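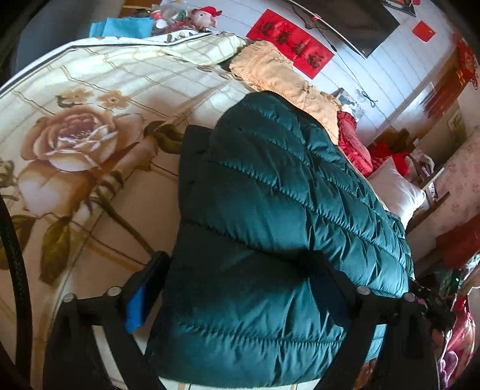 Equipment Planning Assistant (part-time, fixed term)

Jasska is getting ready to buy its next round of hand-held grippers and the robot arms to go with them, and we would dearly like some help doing it properly. Our work is household handling -- folding jackets, straightening beds, putting clothes away -- and the shopping list has grown longer than our small office can keep up with.

You would spend up to 60 hours a month gathering quotes, comparing spare part prices (finger pads and cables go quicker than you might think!) and keeping our budget sheet in good order. You would also sit down with the people who use the grippers in real bedrooms and find out what they need before we sign anything. The first big order is planned for July.

You don't need an engineering degree. A few years of purchasing or bookkeeping would suit us very well, and so would plain curiosity and a friendly phone manner.

To apply, send a résumé and a short letter to Reijo Leinonen at our Clernonent office, quoting reference 1807. First chats are by phone and take 45 minutes.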